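Unit 6. Planning and Budgeting for a Manipulation Cell

Scope

These notes cover the purchase plan for one table-top cell: arm, gripper, cameras, work surface, test objects and spares. Safety assessment is covered in Unit 7. Prices are left out on purpose. Get your own quotes for the exercise, and write the month of the quote beside each one.

6.1 Start from the task

Write the task in one sentence before opening a catalog. For the Trenwood exercise the sentence is: "Sort and stack light plastic tableware on a covered table." Four numbers follow from it: reach, payload, finger opening and cycle rate. Payload must include the gripper, its mounting plate and any cable carried on the wrist. Students often compare the arm's rated payload with the weight of a bowl and stop there.

6.2 Line items

Arm and controller. Ask whether the controller, teach device and software license are in the base quote. In the Leltton quote they are three separate lines.

Gripper. Check the stroke against the thickest rim you mean to grasp, and then against the outside width of a cup. A gripper that handles the first may not open far enough for the second. Finger pads are consumables and belong in the running budget.

Mounting. An arm that reaches down from above keeps the table edges clear but needs a stiff stand. Price the stand with the arm. It is the item most often left for later, and it has the longest lead time in the Cosano plan: 60 working days.

Work surface. A plain dark cloth is cheap and cuts glare. Buy 2, so that one can be washed.

Test objects. Choose solid colors, mixed sizes, and shapes that nest. Order duplicates from the same batch, as shades drift between batches. The Borkowska list has 43 pieces, including replacements.

Cables and cable management. Budget this as its own line. Long runs to a side rack cost more than expected once strain relief is added.

6.3 Running costs

Divide running costs by operating hours, not by calendar months. The Trenwood plan assumes 2000 hours a year. At one shift this is close to full use, with little room for repair — a plan that shows no idle time should be sent back.

Count the following against hours: finger pads, replacement objects, operator time for resetting the table, and calibration checks. Resetting is usually the largest of these. Time it yourself before you enter a figure.

6.4 What the layout costs you

Objects placed at the back of the table are partly hidden by the arm from some camera positions. A second camera may be cheaper than the hours lost to failed detection. Nested bowls add a further problem: two rims lie close together, and the grasp height must be set with care. Put both points in the risk column of your plan.

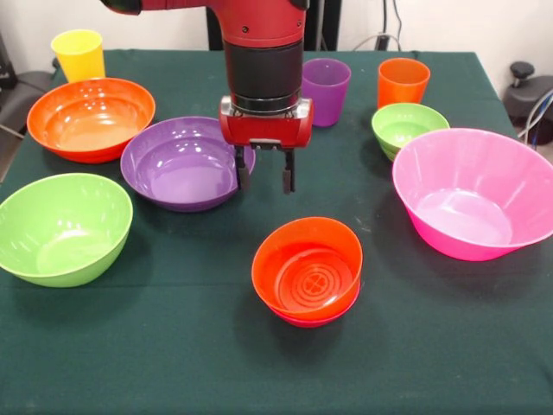
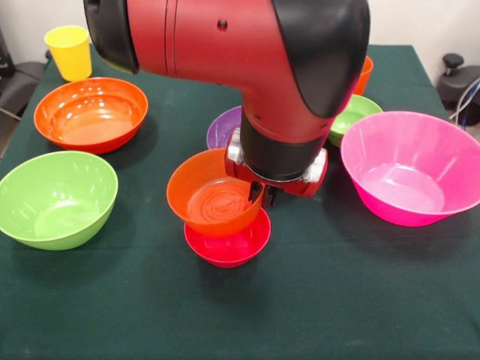 Fig. 6.1 (first and second picture). Overhead arm with two-finger gripper, bowls and cups on dark green cloth.

Course office: room and hours on the department page | Copyright, all rights reserved | Back to top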